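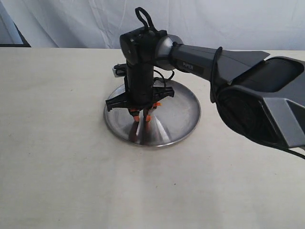 Rhydian Watkins maintains that the cloth ought to be hung before a single object is set down, and that most difficulties with a plain tabletop setting begin when the order is reversed. The department has adopted this order of work for the course, and students are asked to follow it in both graded exercises.

DANESHVAR SCHOOL OF DISPLAY
Tabletop Settings, Unit 5: Light Surfaces and White Cloth
Handout dated August 31, 2020

1. The surface

A cream or pale beige tabletop is the standard surface for this unit. It differs from white cloth by a small step in tone, and that step is enough to show where the table stops. Students should look at the surface from the height at which the finished setting will be seen. Specks and scratches that disappear from above may show plainly from a low angle.

Wipe the surface with a soft cloth and let it dry fully before placing any object. Polish is not permitted in Room 127.

2. Round and shallow objects

A shallow stainless-steel dish is used for the first exercise. Steel takes on the tone of whatever is near it, and a round dish will pick up both the table and the cloth. Place the dish well in from the near edge, step back, and study the rim before the center. Written notes should record where the rim is lightest and whether it can still be told apart from the table.

3. Thin upright objects

The second exercise concerns narrow vertical forms. A thin white rod is difficult to read against a pale ground and much easier to read against a dark one. Where a rod crosses from one to the other, the eye tends to go to the crossing point, and its height should be chosen with care.

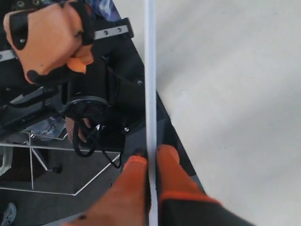 Fig. 2. Thin white rod, upright, with a pale surface at right and the diagonal line of its edge behind.

Students will make two pencil studies of the rod, one with the surface edge running diagonally and one with it level. Both are due in the first week of September.

4. The cloth and the far edge

White fabric may be hung smooth or with soft folds. Vertical folds are acceptable provided that they remain quieter than the objects. Sharp creases should be steamed out. The far edge of the table forms a line against the cloth, and for Exercise 1 this line must be level. Check the upper corners as well, where the cloth often fails to reach the full width.
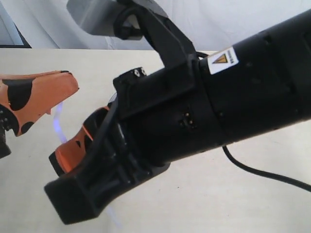 Fig. 3. Pale tabletop against white fabric; note the horizontal far edge.

Cloths are signed out from the Civetti cabinet and returned folded.

Comments

Lukix: Does the level edge apply to Exercise 2 as well? Section 3 asks for a diagonal.

Drudside: I took it to mean Exercise 1 only. The steel dish is much harder than the rod, in my opinion. I lost the rim completely on my first try.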